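Galería: planificación de compra de pinzas para el puesto de embolsado

Publicado el 3 de marzo de 2020

En Lesholm estamos preparando el presupuesto de equipos para el área de manipulación ligera. El puesto de embolsado es el primero de la lista y el que más dudas ha dado a la hora de decidir qué comprar y qué alquilar. Reunimos en esta página el trabajo que hay que cubrir, con notas breves para quien tenga que comparar ofertas.

La partida inicial contempla 6 juegos de dedos de recambio y 3 meses de alquiler del brazo. Trerko y Sopacua han enviado propuesta completa; Zavia cotiza solo las pinzas y deja fuera el montaje. Los precios que manejamos no incluyen transporte.
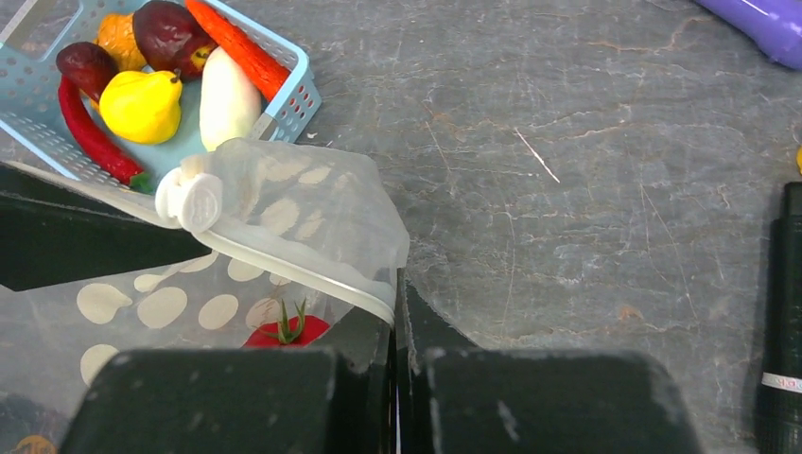

¿Conviene comprar la pinza junto con el brazo o por separado?

Depende de cuántas veces se vaya a cambiar de producto. Si el puesto va a trabajar siempre con las mismas piezas, el paquete sale más barato y la garantía queda en manos de un solo proveedor. Si el surtido cambia cada temporada, es mejor pedir la pinza aparte y comprobar antes que la brida sea compatible.

Fruta y verdura artificial en una cesta azul claro de plástico, y un tomate en una bolsa transparente de lunares con cierre de cremallera. Los dedos negros tienen el borde superior gastado — el desgaste de esa zona se valora en la partida de recambios.

La bolsa es el material que más condiciona la compra. Un plástico fino pide control de fuerza, y ese módulo va como opción en dos de las tres ofertas. Hay que pedirlo por escrito y con precio propio.

Las piezas tampoco se parecen entre sí: una pera, una zanahoria y una guindilla larga exigen aperturas distintas. En la hoja comparativa hemos añadido una columna con la apertura máxima y otra con la mínima.

Para la prueba de aceptación pediremos 1000 ciclos de agarre con el surtido completo, sin cambio de dedos. El proveedor pone el técnico y nosotros el material. Si hay que repetir la prueba, el coste del desplazamiento corre por su cuenta — esta cláusula faltaba en el borrador de Sopacua y ya se ha solicitado.

Queda pendiente la cámara de muñeca. Trerko la ofrece integrada, con el cableado incluido. En las otras dos propuestas habría que comprarla aparte y sumar las horas de calibración. La decisión se tomará con las ofertas revisadas, y la entrega está prevista para agosto.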